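Recipe testers wanted for a slow-braise cookbook (home cooks, please!)

Hi, I'm Marisa Sanna, and I'm looking for people who'll cook my food in their own kitchens and tell me what went wrong. I write the weekly recipe letter for Banero, and for the past couple of years I've been putting together a book of braises, stews and pot beans called Flonier. The manuscript has 100 recipes in it right now. I've made every one of them so often that I can't read my own instructions anymore, I just see what I meant to say. So I need fresh eyes and, well, fresh stoves.

I'm after 14 testers for this round. You don't need any training. I'd love a mix of people who cook every night and people who own one decent pot and get nervous around dried beans. If you've ever stood there muttering "how long is until tender supposed to be," you're my person.

What you'd be doing: I send you a set of six recipes in May, you pick at least four and cook them as written, once each. Then you fill out a short form for each one. How long did it take, what did you swap, did the sauce thicken when I said it would, would you make it again. Be blunt! Last round somebody wrote "tasted like a warm coat" next to my barley and fennel, and that recipe is gone now — no hard feelings.
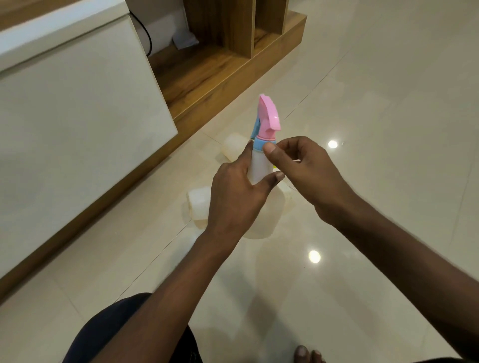 Groceries are on me. You'd get up to $37 per recipe, paid back when you send in a photo of the receipt, and most of the dishes come in well under that. There's no wage beyond that, I want to be clear. You do get your name in the acknowledgments (spelled how you like it) and a signed copy when Viklund prints the thing.

A few practical things. You need an oven that holds a low temperature and a heavy pot with a lid, five quarts or bigger. Slow cooker people are welcome too, I have a whole chapter for you, just say so when you write. I also need testers at high altitude, testers with electric coil burners, and at least a couple of people who cook for one and freeze the rest, because I never know if my reheating notes are any good. If you're vegetarian I'll put together a set without meat. With allergies, tell me everything up front and I'll sort the recipes around them.

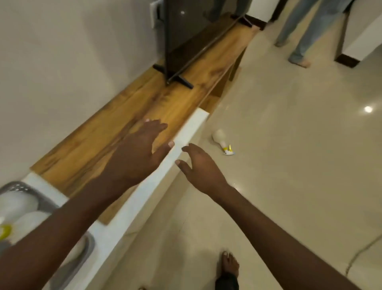
The one thing I'm fussy about is measuring. Please use a scale if you have one, because my cups of chopped onion and your cups of chopped onion are different animals. The short rib recipe calls for 630 grams of onion, and when I tested it by the cup I ended up with soup. Have everything weighed and set out before the pot gets hot. A long stretch of wooden countertop is lovely for that if you have one, but a cutting board across the sink has served me fine for years. And write your notes while you cook, even if the page gets oily. Notes from memory the next morning always come out nicer than the dinner was.

If you live close by, there's also a tasting evening at Fukau, the little cooking school where I teach. It starts at 6:30 p.m. and we'll eat five or six of the dishes side by side and argue about salt. You don't have to come to be a tester, and you can bring one hungry person along.

To sign up, send me a message through the contact form on the Banero page with "Flonier tester" as the subject. Tell me where you live, what kind of stove you've got, who you usually cook for, and the last thing you braised or stewed (chili counts). I read all of them myself, so give me a week or so to get back to you. If this round fills up I'll put you on the list for the next one, mostly beans and lentils.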